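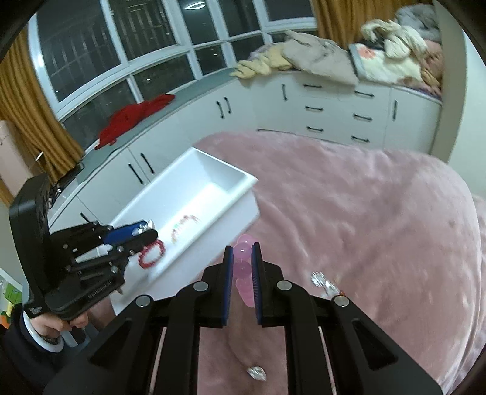
Pink beads, pink blanket.

Thu 30 January

So the great jewellery sort-out has finally begun, and I have only myself to blame for how long it's taking. I started on Sunday after lunch thinking I'd be done by teatime. It is now Thursday and the dining table still can't be used for dining.

It all goes back to September, when my aunt Wanda moved out of the house in Cestgate and into her flat. She gave me two biscuit tins and a hatbox and said "you like this sort of thing". I do like this sort of thing! I just hadn't realised she'd kept every necklace, clip-on earring and broken watch strap that had come through the door since she was married. There's hardly anything valuable in there (she had the good pieces looked at years ago, and my cousins have those), but I've had more fun with it than with anything I've bought new.

First job was untangling. If you've never had to separate eleven thin chains that have spent thirty years in a tin together, put the radio on and get a dusting of talc and two sewing needles. Lay the knot flat on something smooth, sprinkle, and wiggle the needles in the loosest bit. Don't pull. I pulled one and it snapped, and then I had to go and stand in the garden for a bit.

Second job was working out what to restring. Old thread goes horrible. Some of the necklaces looked perfect until I picked them up, and then there were beads under the fridge. I've been using a nylon thread that my friend Mwanaisha swears by and it's fine for the everyday stuff, though she's a much neater knotter than me. She does a knot between every single bead. I do a knot when I remember.

For the stretchy bracelets I've gone over to a thicker elastic than I used to buy. You need to give it a good tug before you thread anything, otherwise it relaxes later on and you end up with a bracelet that slides off over your hand in Tesco. Then a surgeon's knot, a tiny dab of glue, leave it overnight and tuck the knot inside a bead if the hole's big enough. I skipped the overnight part on my first two and have been redoing them this week, grumbling.

Can we talk about bead fairs? Paloma and I went to the one at the Royer in the autumn, and I'd promised myself I would only buy clasps. I came home with clasps, yes, and also a bag of 500 seed beads in a green I already had, plus a string of orange ones that I don't really know what to do with. Paloma bought one pair of pliers and left. I don't understand how her mind works.

The man on the corner stall told us that most of the old glass he sells comes out of house clearances, all mixed up, and he sits in front of the telly in the evenings sorting it by size. I could do that job. I'd be terrible at the selling part, though. I'd talk everyone out of the nice ones.

Anyway, Wanda's tins. My favourite find so far is a long string of dark red beads that I remember her wearing at Christmas when I was small. I rang her to ask where they'd come from and she said a market, on holiday, and that she'd paid far too much and told my uncle they were a present from her sister. She was 73 when she finally owned up to him. He'd known all along, apparently, having been stood behind her at the stall.

I've decided to leave that one exactly as it is. The clasp is a bit stiff and one bead has a chip in it, and if I restring it I'll only start fiddling with the order.

The rest is going three ways. Anything Wanda has a story about goes in a lined box for her flat, so that she can have a rummage when people visit. Anything broken but pretty goes in my bits drawer. And the clip-ons are off to Hanan, who does costumes for the drama group and can't get enough of them (her ears must be made of leather, I last ten minutes in a clip-on).

Somebody asked in the comments last time what I keep everything in. At the moment, jam jars, a cutlery tray and an old Ovia chocolate box. I did look at one of those proper wall cabinets with all the little drawers, but they wanted 103 pounds for it and I would only have filled it with more beads.

Next up is the hatbox. I've had one peek inside and closed the lid again. I think there are gloves. If anyone knows how to get a very old make-up mark out of cream kid leather, please leave me a comment, as I've already ruined one finger with baby wipes.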